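4.2 Preorders and print runs among independent calendar makers

The sellers in the sample produce wall or desk calendars built on a single theme and sell them mainly through their own social media accounts. Of the sellers contacted, 136 returned a complete questionnaire. Most started the business alongside a paid job and had no earlier experience in publishing. The first decision with a fixed cost is the print run, and it is usually made before any reliable information on demand is available.

Preorders are the usual way of reducing this risk. A seller opens an order page, announces a closing date, and sends the file to the printer when the page closes. The minimum order quoted by Skasis, the printer used most often in the sample, was 300 copies. Sellers whose preorders fell short of the minimum had to choose between paying for unsold stock and refunding the buyers.

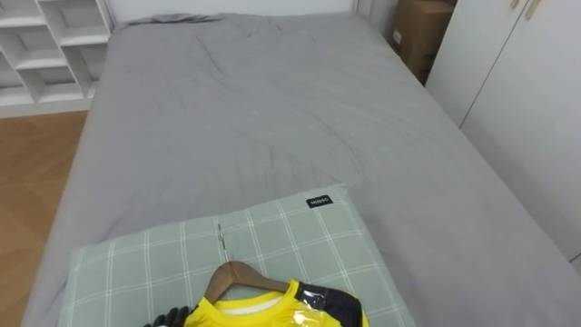
Closing dates were concentrated in October. Sellers who closed later reported higher order totals but also more complaints about delivery, as the copies reached buyers after the start of the calendar year. An undated design avoids this problem. It also removes the daily entries that many buyers gave as their reason for ordering, and few sellers in the sample had tried one.

Content work was treated separately from sales work. Entries were gathered from public sources, checked, and assigned to dates, and gaps were filled with birthdays or with minor anniversaries. The time spent on checking varied widely and was seldom included in the unit price.
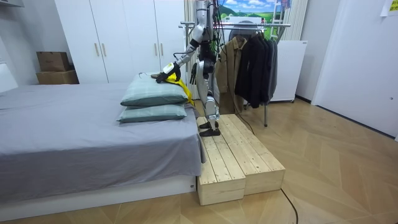

Keskinen objected that leaving out the checking time makes the margins look better than they are, and that a seller who paid someone else to do it would lose money on every copy. The objection is accepted here. Margins in this section should be read as returns before the owner's own labor.

Sales channels were coded as direct, marketplace, or retail. Clulard and Ekimau, the two marketplaces named by respondents, charge a listing fee and a share of each sale.
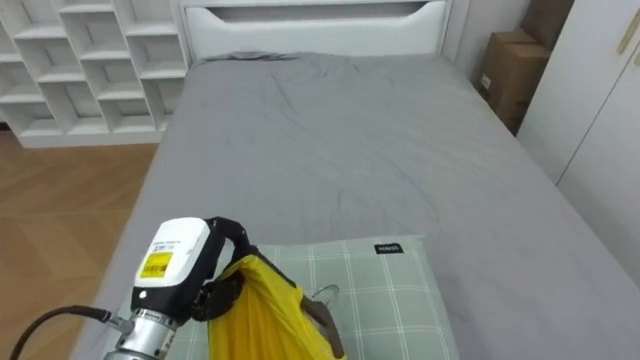 Retail placement brought in new buyers at a lower margin, and shops generally expected to return unsold copies. Direct sales gave the highest margin, but depended on how often the seller posted during the order period. Repeat buyers were found mainly in the direct channel, where sellers kept a mailing list and wrote to earlier customers before the page opened. 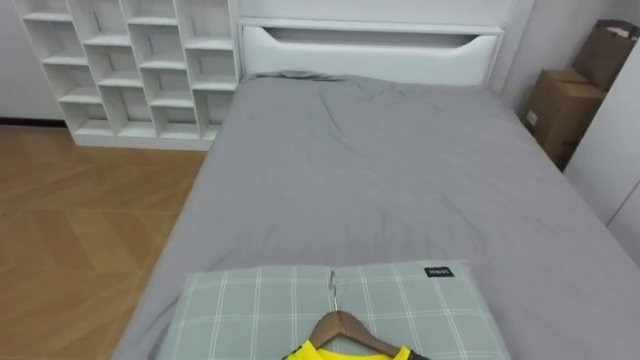 Figure 4. Single bed with gray sheet and white headboard.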